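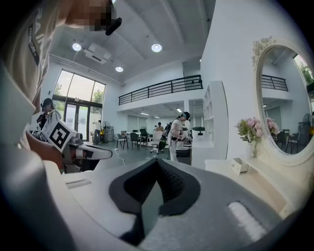

From: Stella Kashindye
To: histepi list
Subject: Re: the Kenddale well story, again

Binta Adeleke wrote:

> I'm putting together a short talk on the Kenddale cholera
> outbreak and keep meeting the same tale: one doctor, one
> bad well, one padlock, everybody saved. Every version cites
> another version. Does anyone know of a source older than
> the centennial booklet? Also, is the figure of 1,157 deaths
> any good? It seems high for a town that size.

Binta,

Welcome to the club. I have been chasing that padlock for longer than the outbreak lasted, and my family would like it known that they have suffered too.

First, the number. 1,157 is the count of cases, and it includes anyone who turned up at the fever shed with loose bowels in June, a month when the whole town was eating green plums. The booklet's author took it from the parish return and copied it under the wrong heading. The population in the return is 3,408, so if his version were right a third of Kenddale died and the survivors still managed to hold a flower show in the fall. I haven't found a death total I would put my name to. The burial register has a gap of 4 pages right where you'd want them, and the later pages are in the hand of a clerk who spelled cholera a new way each time.

Second, the well. There were 2, and the retellings have folded them into one. The upper well served the Camacho tannery and had been closed the year before, over a quarrel about rent. The lower one, by the ford at Brokadbridge, is the one the doctor complained of.
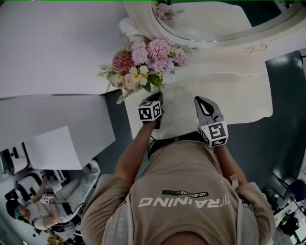 He wrote to the town board asking for it to be shut. The board replied that the water was well liked. As far as I can tell from the minutes it stayed open until cases had already been falling for weeks, and then the rope broke and they took their time buying another.

So the padlock, if there was one, was probably on the tannery well, and it was there to annoy a tenant.

The oldest telling I know of is a newspaper piece written by the doctor's nephew, who was selling a water filter. Encarnación Arrieta has a transcript and may be persuaded to share it if you promise to return her map of the ford, which I believe Femi Onyeka still has. (Femi, this is a reminder.)

I'd be careful with the soil argument in the booklet's last chapter as well. It's lifted from a pamphlet on typhoid and nobody changed the symptoms.

Could you post your slides when they're done? I'd especially like to see how you handle the dates, as the parish return and the board minutes disagree by nine days and I have given up trying to reconcile them.

Stella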